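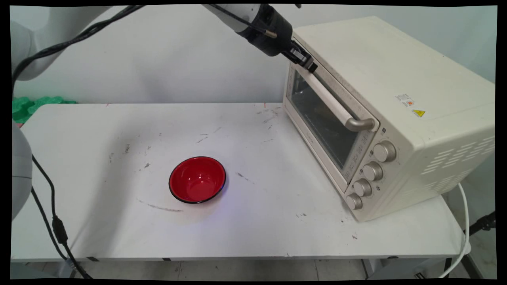
So the download page for Trimard went down at lunch, and I was the only one in the office who knew the password. I'd like to say I earned that job. What really happened is I answered one email four years ago and never got out of it.

Trimard is free software for laying out sail patterns. More than 500 people use it, and I think every one of them wrote to me that afternoon. The button gave you a blank page. If you tried the mirror over at Skinel, you got build 290, from back when the zoom only worked in one direction.

I put up a notice. "We know the download is broken, please wait." Then a man wrote in to say the notice was broken too – the second half was showing up in Dutch. I don't speak Dutch! I had copied it from an old page and never scrolled down.

Around four I found the trouble. Somebody had renamed a folder from Dogar to dogar, small d, and the server cared a great deal about that. I checked the log to see who I should be mad at. The log had my name in it, at two in the morning, with the note "tidying up."

I changed it back and tried the button. Build 586 came down the wire, slow as ever, and stuck at 99 percent for so long that I went and washed my cup. When I got back it was done.

There was one new message waiting. It was a woman who makes sails for model boats, and she hadn't noticed anything wrong all day. She wanted to know if we could make the button green.

I told her maybe in March – and then I went in and did it right there, before I could start tidying anything else.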